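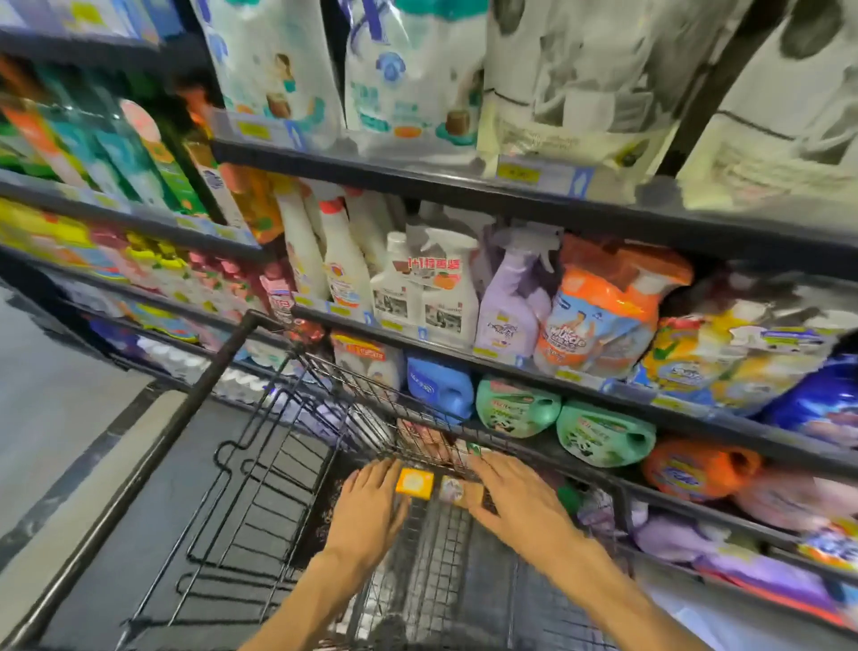 About Us

Sosholm Football is an independent website covering American football at the high school, small college and semi-pro levels. We started as a weekly email with game scores and a short write-up of the Saturday night games. The email still goes out every week of the season, and it now has 1,137 subscribers.

What we cover

Most of our work is game reports, schedules and standings. During the season we publish previews on Thursday and results as soon as coaches send them in. We also run a weekly power ranking, which is put together from a ballot of our regular writers. The rankings are opinion and are marked that way.

In the offseason we cover coaching changes, conference moves, rule changes and spring practice. The full team directory is updated every April. It lists the home field, colors, league and last season's record for each of almost 200 teams. If your team's entry is wrong, use the correction form at the bottom of the directory page and we will fix it.

We do not cover the NFL except when a player from one of our teams signs with a club or is invited to a camp. Plenty of other sites do that job full time.

The Morelli Archive

In our second year we took over the Morelli Archive, a collection of printed game programs and box scores that had been kept in file cabinets at the old Droka Field press box. So far 155 programs have been scanned and can be read on the site for free. The rest are being scanned in order of date, oldest first. Some box scores are missing the fourth quarter, and a few have penalty yards that do not add up. We post them as printed and add a note.

Who we are

The site is run by 2 part-time editors and a group of freelance writers who are paid by the game. Stats are entered with Jestness, a scoring program that many of the leagues in our area already use.

We pay our bills with display ads and reader subscriptions to the ad-free version. Teams and leagues can buy ads, but they cannot buy coverage or a place in the rankings. Sponsored posts carry a label at the top.

Contact

Scores, story ideas and photo submissions can be sent through the contact page. Please include the team name, the final score and the score by quarter if you have it. Scores received after 11 p.m. will be posted the next morning.

Page last updated Wed 7 October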